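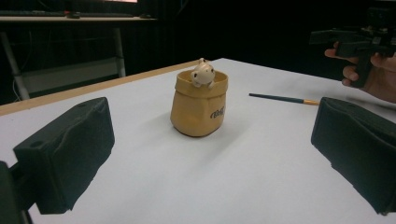
## Un pot en faux papier froissé sur le plan de travail

Le pot vient de la gamme Drinthorpe, référence 890 au catalogue. Il reprend la forme d'un sac en kraft : bord roulé et replié, flancs plissés, teinte beige. Un petit animal de couleur crème dépasse de l'ouverture, les pattes posées sur le rebord. Je cherchais un contenant pour les crayons et les pinceaux fins, ceux qui finissent couchés sur la table à côté de tout le reste, comme le vert foncé à bout jaune orangé.

J'ai payé le pot 46 couronnes, port non compris. La fiche produit indique « petit contenant décoratif », sans préciser l'usage ni la contenance. Elle ne donne pas non plus le diamètre intérieur, seule cote utile pour un pot à crayons. Matvii Marchuk, à qui j'avais posé la question par courrier en février, possède le même modèle et s'en sert pour une plante grasse. Il m'a répondu que le rebord replié réduit nettement le passage par rapport au corps du pot. Je confirme.

## Stabilité

Un crayon long placé dans un récipient bas déplace le centre de gravité vers le haut et vers l'extérieur. Avec un crayon seul, le pot ne bouge pas. Avec quatre crayons appuyés du même côté, il commence à basculer si l'on tire sur l'un d'eux sans le soulever. La solution est banale : lester le fond.

J'ai essayé deux méthodes.

- **Sable fin en vrac.** Bonne répartition de la masse, mais les grains remontent avec les pointes et se déposent sur la table. À réserver aux objets que l'on ne retire jamais.
- **Disque de feutre lourd découpé au diamètre du fond.** Moins de masse, aucune poussière. Le disque amortit aussi le contact des mines. C'est la version que j'ai conservée.

Le disque provient d'une chute de feutre Wovarberg, 4 mm d'épaisseur. Il faut le couper légèrement plus grand que l'ouverture, le plier pour le passer sous le rebord, puis l'aplatir avec le manche d'une cuillère. Découpé trop juste, il glisse et se met de travers dès le premier crayon.

## Position sur la table

Le plateau est blanc et mat, avec un chant en bois clair. Tout objet beige y ressort sans effort, et la moindre trace de graphite aussi. J'ai d'abord placé le pot près du chant, côté fenêtre. Mauvais choix : la manche passe exactement là quand on tend le bras vers la lampe. Je l'ai ensuite rapproché du centre, à une largeur de main du carnet.

L'orientation compte davantage que je ne le pensais. La figurine occupe une partie de l'ouverture et son dos dépasse vers l'intérieur. Si elle se trouve du côté de la main qui prend les crayons, on la heurte à chaque geste. Il vaut mieux la laisser à l'opposé, donc à gauche pour un droitier.
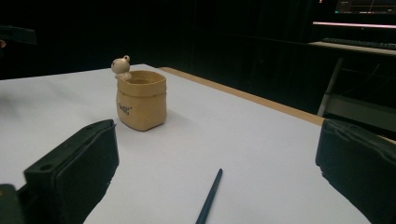

Cette règle donne un volume utile en croissant, suffisant pour deux pinceaux et un crayon, guère plus. Pour une série complète, un gobelet cylindrique Clandbridge reste supérieur : parois droites, ouverture franche, nettoyage en un seul passage de chiffon. Les plis du faux papier retiennent la poussière et demandent un pinceau sec, souple, passé dans le sens du pli.

## Entretien

Eau tiède, savon neutre, pas d'éponge abrasive. Je n'ai pas tenté le lave-vaisselle et la fiche n'en parle pas. L'inscription sombre de la face avant est petite, et je préfère ne pas la frotter. La gouache sèche part à l'ongle sur le rebord. Entre la figurine et la paroi, un coton-tige humide convient.

Prochaine étape : le plateau en liège Saengthong, commandé pour poser les pinceaux en cours de travail - il manque encore une surface qui accepte l'humidité à cet endroit de la table. Les cotes annoncées permettent de le glisser entre le pot et le carnet, à condition de déplacer la lampe.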